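Lists > Kivi Ratepayers Talk > March > Re: Council emails and the Gadau contract

Posted in March, 9:40 pm, by a list member in Kivi

Hi all,

Sorry for the slow reply, I've been off the computer most of the week with a sick dog (she's fine now, thanks to those who asked). I've finally read the whole thread and I want to answer this bit in particular:

> I keep hearing that the council has "released the emails" and I don't
> believe it for a second. They've put out whatever suits them. If the
> Plumico people were really talking to the mayor's office before the
> tender opened then the proof will be in the messages they held back.
> My neighbour reckons there's a whole second account. Has anyone
> on this list read the stuff, or are we all just going off the
> Facebook page like usual?

Well, I've read it. Or I've read a fair whack of it, and I'm going to be a pain and say that most of what's on the Facebook page isn't in there.

The release is 3,239 pages. It's one enormous PDF, and the person who scanned it had no love for the rest of us, because half the pages are sideways and you can't search any of it. I printed the index at the library and went through with a highlighter. A lot of it is newsletters. There's a chain of replies on who booked the hall for the seniors' lunch that goes on longer than any of the contract stuff, and I read every word of it like a fool, waiting for someone to slip up.

What I was looking for was anything between the mayor's office and Plumico before the Gadau road tender opened in February. I found two messages. The first is from Plumico asking when the documents would be out, and the reply is a link to the tenders page. The second is an invitation to a breakfast that went to every contractor on the council's books, Tradus included. I know that isn't what people want to hear. I don't like the mayor any more than you do, I handed out how-to-vote cards for the other side, and I was fully expecting to find something juicy!

Now the part where I agree with you. There are 73 pages withheld. They're listed in the index with a section number beside each one and no other explanation, and a fair few of them fall in the fortnight when the tender was being written. That's worth chasing. It could be legal advice, it could be somebody's sick leave, it could be exactly what you think it is. I can't tell from a row of numbers and neither can your neighbour. (No offence to your neighbour.)

On the second account, I'd love to know where that came from. I traced it back as far as I could and the earliest mention I can find is a comment under a post on the Facebook page, with a question mark on the end. By the next morning it had lost its question mark. By the weekend somebody was telling me about it at the servo as though they'd seen it. If anyone has an actual address, a screenshot, anything at all, please send it to me off list and I'll happily eat my words.

The other rumour doing the rounds is that the planning manager left because she was going to be made to give evidence. Give evidence to who? There's no inquiry. There's a complaint lodged with the ombudsman, and as I understand it they haven't decided whether to look into it yet. People change jobs. She may have gone for a reason, but I'm not going to put a stranger's name through the wringer on the strength of "it's a bit of a coincidence".

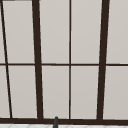 So what can we do about the withheld pages? Anyone who made the original request can ask for an internal review, and it doesn't cost anything. I've rung the council to check how long we've got and was put through to two different people who gave me two different answers, so I'm going by the shorter one and treating it as urgent. I've drafted a letter. It asks for a proper reason for each page and a version with the private bits blacked out, and it asks for the attachments too, which seem to have been left off nearly everything. I reckon the attachments are the thing we should be kicking up a stink over. You get an email that says "see attached, let me know your thoughts" and then the next page is the seniors' lunch again.

The review has to come from whoever put in the first request, so if that was you, please get in touch! I think it was someone from the Gadau end of town but the name's been blacked out on my copy, fair enough.

Also, could we please leave Tradus out of it for now? They lost the tender, they're allowed to be cranky about it, but a couple of the posts here have treated their press release like it was a court finding. It's a press release. I used to write them for a living and I know what goes in them.

If anyone wants to split up the reading, I've done the index and everything up to the end of February. I'd be very glad of somebody to take the March lot. Bring your own highlighter, mine's dead. The library has the printed copy behind the desk, you just have to ask, and you can't take it home.

I'll post the draft letter tomorrow once I've fixed the spelling.

Cheers from Kivi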